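Kevgate Service Desk
Queue: Equipment and purchasing
Ticket title: Replacement pads and second pair of grippers, or: why the bedding budget has gone
Raised by: Bảo Hoàng
Status: Waiting on approval
Priority: Normal (changed from Urgent by Purchasing)
Opened: 2022-12-28

Summary
The bedding work needs more finger pads than the plan allowed for. I would like to move money from the "contingency" line to the "consumables" line. I am told this is a ticket and not an email, so it is now a ticket.

Background for whoever picks this up
The Gelwood plan was written in May and covers hand-held grippers for household tasks: tidying, laundry, making beds. We bought two pairs from Caldeira and budgeted for 9 sets of spare pads to last the whole project. That number came from a spreadsheet. The spreadsheet had been thinking mostly about cups.

Cups are kind to pads. Bedspreads are not, particularly ribbed ones. You pinch, you drag, the fabric bunches up under the pillows, you let go and do it again from the other side. The pad surface goes shiny and then the sheet starts slipping out of the jaw at the exact moment you need it to stay put.
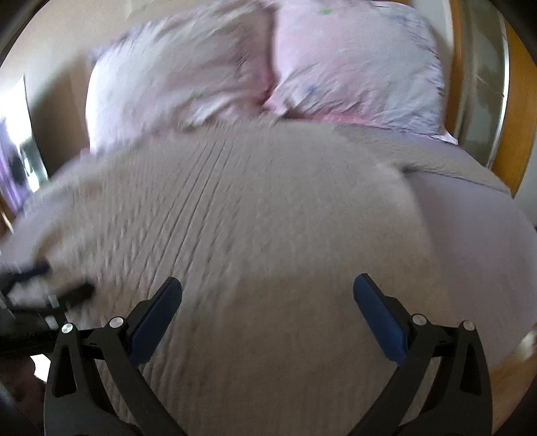
So far we have used 5 of the 9 sets and we are not halfway down the task list. The screws at the pivots also want checking more often than the manual suggests, and we have no spares of those at all. They were left off the order to keep it under 500 pounds, which it then went over on delivery.

What I have tried
1. Turning the pads round. Gains a day or so. The other end wears out in the same way, as you might expect.
2. Wiping them with a damp cloth. Helps with fluff. Does nothing for wear.
3. Pikik's own-brand pads, cheaper by half. They fit, in the sense that a foot fits in a smaller shoe. One came off inside a duvet cover and took longer to find than it had taken to order.
4. Asking people to be gentler. Recorded here for completeness.

What I am asking for
- 25 sets of pads from Caldeira, same part as before
- One bag of pivot screws
- One more pair of grippers, so a pair can be out of use without the whole room stopping

If only one of these can be approved, make it the pads. If two, add the screws, as they cost less than the postage. The third pair can wait for the next budget round, though I would like it noted that I asked.

Comments

Purchasing: Could the work be switched to a bedspread that causes less wear?

Bảo Hoàng: It could, but the point of the project is that people own all sorts of bedspreads. The smooth sheets are already on the list and they have their own problems, chiefly staying in the jaw.

Purchasing: Contingency is meant for unexpected costs. Was this unexpected?

Bảo Hoàng: It was by the spreadsheet.

Purchasing: Please attach a second quote. Policy asks for two suppliers.

Bảo Hoàng: Attached. The second supplier is Pikik. See item 3 above, and please do not pick it on price.

Purchasing: Pads and screws passed to the budget holder with a recommendation to approve. Third pair moved to a separate request. You will need to raise a new ticket for that one.

Bảo Hoàng: Raised. The form wants to know which existing asset it replaces, and won't accept "none". I have put "see notes" and written some notes.

Next action: Budget holder to approve pads and screws. Priority stays at Normal until the spare sets are down to 2.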